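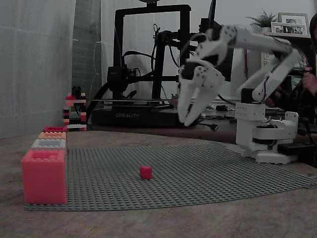 Attachment Tracking Trial, Sepúlveda Yard: Second Progress Report

July
Posted by the Vastesley Equipment fleet office

Where the trial stands

You asked for a short report on whether the Durik tags are earning their keep on our rental attachments. So far I can't tell you that they are. I can tell you that they mostly work, that the yard crew has stopped complaining about them, and that the monthly summary Dredex sends us makes the whole thing look better than it does from the yard.

We have 17 attachments tagged at Sepúlveda. They are the buckets, augers, pallet forks and trenchers that go out most often with the skid steers and compact track loaders. Two more tags were fitted and have since come off: one went out on an auger drive and came home as a bare bracket, and the other quit talking to the reader and was sent back to Durik. We have had no explanation for the second one. I asked for a cause and got a replacement.

The first report said every tag would be on and reading before the spring rush. That was too hopeful. The brackets came late, and the ones that came didn't suit the forks, so the crew had to work out their own mounting spot. Several of those forks went through their first rentals untagged.

What we were promised

It's worth going back to the original proposal, as people now remember it differently. Dredex said the system would cut the time spent looking for attachments, catch late returns on the day they happened, and show us which attachments sit idle so we could stop buying more of them. There was also a line about theft recovery. I never put much weight on that and I don't now. The tags report when they pass near a reader, and the readers are on our gate and on our own delivery trucks. A bucket that has been dragged behind somebody's barn is not going to pass near either one.

Time spent looking

This is where the trial has done the most good, and I'd still go easy on the numbers. The counter staff say they walk the back row less. I believe them. When a customer calls for a trencher, the person on the phone can look at the screen and see whether one came through the gate, and that used to mean a radio call and a wait.

Dredex's summary turns this into hours saved. I asked how they got the hours and was told the figure is based on an average search time from their other customers. Nobody timed a search in our yard before the tags went on, so there is nothing of ours to compare against. I have left their hours out of this report and would ask that they stay out of the budget discussion too.

There is also a plain chance that some of the improvement came from the new paint lines. We re-striped the back row in the same month the readers were switched on, with a marked lane for each type of attachment. Forks are now where forks go. A can of paint may deserve part of the credit here, and it doesn't send a monthly bill.

Late returns

I had hoped for more. The system is supposed to flag any attachment that hasn't come back through the gate by its due time. It does, and it also flags a good many that have. The gate reader misses a tag when the attachment comes in low on a trailer with something heavy stacked on top, and that is exactly how contractors bring them back when they've rented more than one. The counter then gets a late notice for a bucket that is sitting in the wash bay.

The first few weeks of this did some harm. At least one good customer got a call about a late auger that he had dropped off himself on his way to work. We waived nothing and charged nothing, but he was annoyed and I don't blame him. Since then the rule has been that nobody calls a customer on a late notice until a person has checked the wash bay and the back row. That puts the walk back into a job that was supposed to remove it.

Durik suggested a second reader lower down on the gate post. We fitted it on a Monday, and it seems to have helped. I'd like to see it through a busy stretch before saying more than that. Slow weeks flatter every piece of equipment we own.

Idle attachments

Dredex's idle report says we are over-stocked on pallet forks and short on trenchers. Our own rental contracts have always told us the same thing, for free, if anyone pulled them. To be fair, nobody did pull them very often, and having it on a screen has made people look.

Where I disagree is with the advice that follows. The report ranks attachments by days out and recommends selling whatever is at the bottom. The bottom of the list right now is the stump grinder and the cold planer. Both rent seldom and both bring in a full machine rental when they do, as the customer has no use for the attachment without one of our loaders under it. Sell the planer and you lose the high-flow loader rental that goes with it. The software doesn't see this. I would not act on the ranking until rental income per contract is shown next to it, and Dredex says that is coming in a later release. They said so last time as well.

Costs so far

The tags, brackets and readers came in as quoted. The extra cost has been ours. Shop time for mounting went over, mainly on the forks and on the grapple, where every sensible flat surface is also a surface that gets beaten on. Add the lower gate reader with its wiring, and the overrun on the trial stands at $2,000. It has been charged to yard maintenance. I don't think that's the right place for it, as it makes the trial look cheaper than it is, and I'd ask that it be moved before the next quarter closes.

The monthly subscription is charged per tag, and that includes tags we hold as spares. We currently have 3 spares in a drawer in the parts room, all of them being billed. I have asked for those to be switched off until they're fitted. The answer was that spares can be paused at renewal. Somebody should read that clause before we sign anything else.

Wear and mounting

The tags themselves are tougher than I expected. The housings on the buckets are scraped down to bare plastic and still reading. Mud doesn't bother them much. Pressure washing hasn't either, though the wash bay crew has been asked not to hold the wand right on the seam.

The brackets are the weak part. They are held by two bolts into a plate we weld on, and the bolts work loose on anything that vibrates. Thread locker slowed it down. The breaker attachment was left out of the trial for this reason, and I'd leave it out of any wider rollout until Durik shows us a bracket made for one. Their brochure says the tag is suitable for breakers. The brochure doesn't mention the bracket.

One note for whoever does the welding at the other yards: keep the plate clear of the coupler wedge. We had a plate on a grading bucket that looked fine on the stand and fouled the quick coupler once it was on the loader. It was caught at check-out. It shouldn't have got that far, and the check-out sheet now has a line for it.

What the crew thinks

Better than at the start. The drivers had assumed the readers on the trucks were there to watch them, and we didn't explain it well. The readers do log where a truck is when a tag passes near, so the drivers weren't entirely wrong. We have told them the log won't be used for anything to do with their hours. I would like that in writing from the head office, and it would be a good idea to have it before the other yards hear about the trial from our drivers.

The counter staff like the screen and dislike the notices. Several have turned off the sound.

What I am asking for

Hold the rollout to the other yards. Dredex is offering a lower rate per tag if we commit to all of them before the end of the summer, and I'd expect that rate to be on offer again in the fall. If it isn't, we've still avoided buying a late return system that can't yet see under a stack of buckets.

Keep the Sepúlveda trial going through the fall. That gives the lower reader a fair test and lets us compare returns against the same months last year, using our own contracts.

Let us time searches at one yard with no tags, before anyone fits any. It costs a clipboard. Without it we will be having this same conversation with Dredex's averages next year.

Move the overrun out of yard maintenance, and put the billing for spare tags on the list for renewal.

Open items

The failed tag: still waiting on Durik for a cause.
The lost tag: customer says the bracket was on when the auger went into the ground. We have no photo from check-out, so it's been written off. Check-out photos now include the bracket.
Income per contract in the idle report: no release date given.
Grapple mount: on its third position. Holding so far.

The next report will follow once the fall returns are in.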